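Zinenlow vigil

Print this article | E-mail this article

The Zinenlow vigil is a form of home wake in which the body of the dead person is kept in the family house for two nights before burial or cremation. It takes its name from the valley of Zinenlow, where it is said to have been practiced without a break for centuries. The evidence for that claim is thin. No parish record, will or burial register from the valley uses the term, and the earliest known printed mention is in a brochure from Astano, a funeral firm that sells a two-night package under the same name.

Description

In the usual account, the body is washed and dressed by relatives, laid out in the coolest room, and never left alone. Those sitting up change places every few hours. Mirrors are turned to the wall, clocks are stopped, and a window is left open a hand's width. Neighbors bring food but do not knock. On the second morning the eldest person present says the name of the dead aloud and the coffin is closed.

Most of these details are found in wakes across a wide area and are hardly special to Zinenlow. The stopped clocks and covered mirrors appear in so many places that they say little about where a custom began. Only the unannounced delivery of food seems to be local, and even that may be a habit of the valley in general, where people are described as reluctant to knock for any purpose.
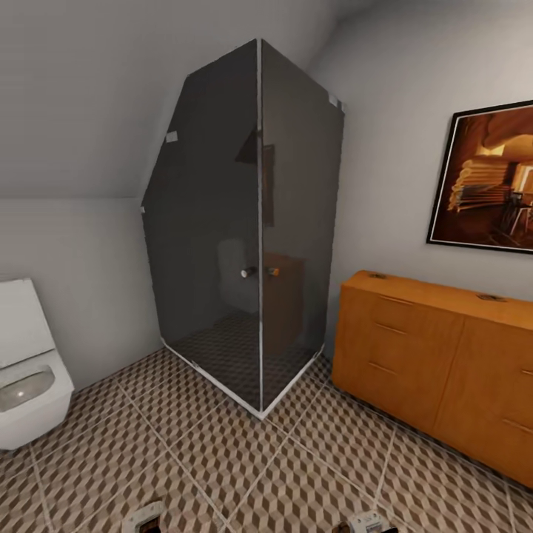 My grandmother was kept at home for one night, in October, and the window was shut the whole time, one reader wrote in response to an earlier version of this article. We called it sitting up. I never heard the other name until I saw it on a price list.

Similar letters have reached the editors from Pomum, at the lower end of the valley, where one night seems to have been normal and two was thought hard on the family.

Claims of age

Supporters of an old origin rely on a survey of 137 households carried out by the Munshi Folklore Society. The society reported that 34 of them "knew of or had taken part in" a vigil at home. The question did not ask how long the vigil lasted, what was done at it, or whether the household had read the brochure, which had been mailed to more than 1,000 addresses the year before. The society's summary nevertheless describes the custom as "ancient and living." Its full results have not been published.

A carved bench in the Pomum chapel is sometimes called the watchers' bench and offered as proof. It has no date on it. The chapel's own inventory lists it as seating from the former school.

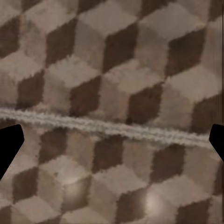 A more modest reading is that families in the valley kept their dead at home for as long as it took to dig a grave and fetch relatives, as families did nearly everywhere before funeral homes became common. In good weather that might be one night. After heavy snow it could be four. A fixed length of two nights would have been hard to keep to in either case, and it fits a hearse schedule better than it fits the road over the pass.

Present practice

Home vigils are still held in Zinenlow, with or without a hired firm. Astano supplies a cooling plate, a folding stand and a printed order of events, including the words to be spoken on the second morning. Families who have used the service often speak well of it, and there is no reason to doubt them. Whether the printed words are older than the leaflet is a separate question, and the firm has given no source for them.

See also

Funeral meal
Stopped clocks at death
Burial customs of the Pomum district
Passing bell
Watchers' bench (Pomum)

Last updated Fri 23 August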